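Parallel gripper closes off center on small tagged blocks
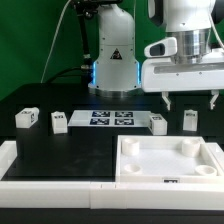 The gripper over the fourth of four tagged blocks, with the calibration board between the second and third.

Posted by breltura_bench, Jan 30, 2018

I'm comparing two parallel grippers on the same arm, an Irkus and a Cleria, both with the camera on the gripper housing. The job is to pick up small white blocks by their tags and set them down near the tray. With the Irkus I get clean picks. With the Cleria the fingers touch one side first and push the block 4 mm before they close. I ran 69 picks with each and the offset is always in the same direction. Same controller, same speed. Is this the gripper or my calibration?

ruggiero_fan

Did you redo the hand-eye calibration after you swapped grippers? The camera never goes back in exactly the same spot. If you kept the old file, a steady offset in one direction is what I would expect. Put the board flat, take new poses with plenty of wrist rotation, and solve again. Then turn the wrist 180 degrees and pick the same block. If the push switches sides relative to the table, the error is in the camera mount or the tool center. If it stays put, look at the arm base or the table frame.

axis2665

Check the finger screws. Mine were loose.

tmp_offset

Agree with the first reply, but measure the tool center too. Our Cleria fingers didn't meet in the middle until we homed them again, and that was worth 2 mm by itself. Close them on a gauge pin and see which one gets there first.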